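Notes from my talk with Chiamaka Obi, typed up fast before I lose them. She strips down old office desktops for the Gollora reuse shop. Uthai Mahawong sat in for part of it and corrected her on two things, both marked.

First question was the obvious one, why bother with towers at all. Everyone has a laptop now.

"Because they open," she said. "Two screws, slide the side off, everything's right there. A laptop I have to fight." She got her start on a batch from Piner, an insurance office that was closing a floor. 187 machines. Took her and Uthai all of April and a bit past it.

"Not all of April," says Uthai. "We lost a week waiting for bins."

Fine. Most of April.

I asked what comes out first. Processor and cooler, then memory, then any cards. Small, worth money, easy to damage if you leave them in while you yank on the rest. Memory she tests the same day. Cards go in a drawer until someone asks, and hardly anyone asks.

What she dosen't like is the cable stage. "People cut them. Please don't cut them. A good SATA cable is a good SATA cable, I give them away at the counter." Power leads she unplugs one at a time and leaves attached to the supply, so it can go on the tester in one piece. Clips get stiff with age. She uses her thumb, never pliers, and has the nail to show for it.

Power supplies: she never opens one. Very firm on this. Reads the label, tests it, keeps it or sends it out whole to Skinner, the scrap yard. "I've been doing this nine years and I've never had the lid off one and I never will."

Asked about bent pins. Long sigh. On the boards with the pins in the socket you want a plastic cover on as soon as the processor is out, and the covers go missing constantly. Uthai keeps a jar of them. Chiamaka says he hoards them. He says 7 in the jar right now, come and look. (I looked. 7.)

We'd been talking in the front of the shop and moved over to the benches about then, becuase she wanted to get to the part about boards.
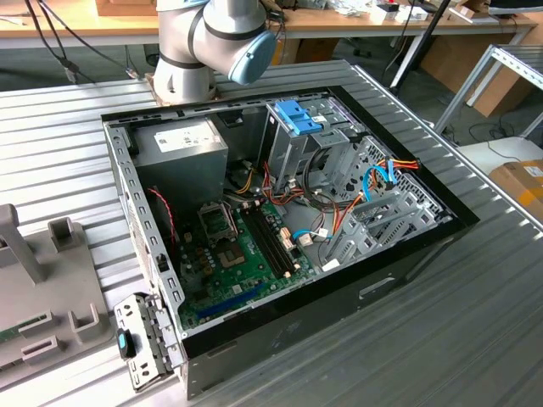
*Side panel off, memory slots and CPU socket empty, drive bays and power supply still in.*

"At this point people think it's finished," she said. "The board is the slow part." Every screw out, and check again for the one under a cable. Lift from the edges. If it won't come, stop, you missed one. Her worst day was a Trosov order where she pulled too hard and cracked 2 boards before lunch.

Uthai again: it was after lunch.

Steel goes in one pile, plastic fronts in another. Drive cages she saves if the latch still works, people want them for odd projects. The drives get wiped or drilled and the owner picks which.

Last thing I asked was what she'd tell someone with an old tower in the closet. Bring it in whole, she said. Don't clean it, don't take the memory out to be helpful, and bring the power cord, she's always short on cords.

Then the phone rang and she had to take it. Uthai walked me out and tried to give me a keyboard.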